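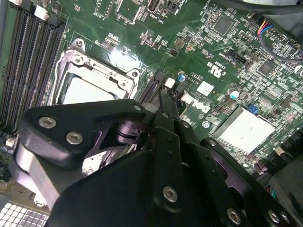
Gripper drifts low over the motherboard after about an hour of running

Posted in: Arms and grippers
Tags: drift, z height, collision, Clitine

We have a Clitine arm with a two-finger gripper doing motherboard work on old desktop towers. First thing in the morning it is fine. After 60 minutes or so it starts coming in lower than it should. On Tuesday it put a finger down on the edge of the CPU socket bracket hard enough to trip the force limit and stop the arm. No damage that I can find, but the board has not been powered up since.

What I have tried:
Rehomed the arm. Fixes it for a few minutes, then it comes back.
Swapped the finger plates. No change.
Dropped approach speed from 200 mm/s to 94 mm/s. It still trips, just more gently.

The error is up to 11 mm at the worst spot, which is the far side of the board by the memory slots. Close to the base it is hardly off at all. Controller is running the Kimau software, stock settings. Is this thermal or is something loose?

3 answers

Accepted answer

That is too much for heat. An arm that size will move a fraction of a millimeter as it warms up. An error that grows with reach is usually an angle error at one of the lower joints, or the base tipping.

Power down and lock out first. Then grab the arm at the wrist and push it up and down by hand while you watch the base plate. If the plate moves against the table, your bolts are loose. On slotted tables the T-nuts creep, and rehoming does nothing for that. If the base is solid, move up and check the shoulder the same way. We had a Gough arm with a slipping shoulder encoder coupling that did exactly this, and rehoming cleared it for a short while each time, same as yours. My money is on the coupling. It is one set screw under the rear cover. Clean it, use threadlocker, torque it to the manual and recalibrate.

Don't run it over a board until you have done a touch-off test on scrap at four or five points.

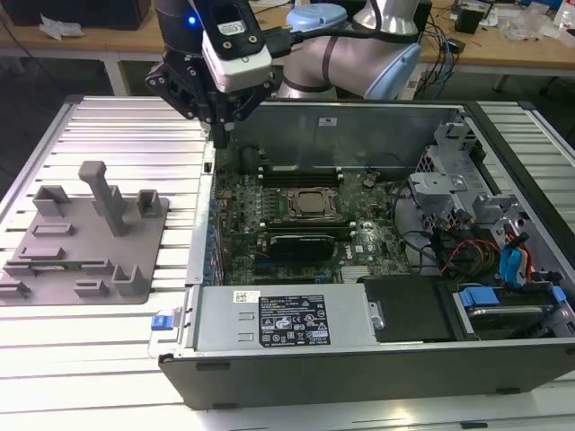
Do I need to redo the camera calibration after tightening the coupling?

Redo it if the camera rides on the wrist, after the joint calibration and not before. The camera offsets are stored relative to the arm, so a bad joint zero ends up baked into them.

Second answer

Turn down the force limit. Factory default is way too high for circuit boards. Won't fix the drift but it will stop sooner.

Third answer

Same trouble here with a Bririco, cause was a tight cable pulling on the wrist. Might be worth a look. Also check your payload setting, if it's wrong the arm sags.

Comment from the original poster: Set screw was loose, almost half a turn. Recalibrated and going to let it run on scrap for a day.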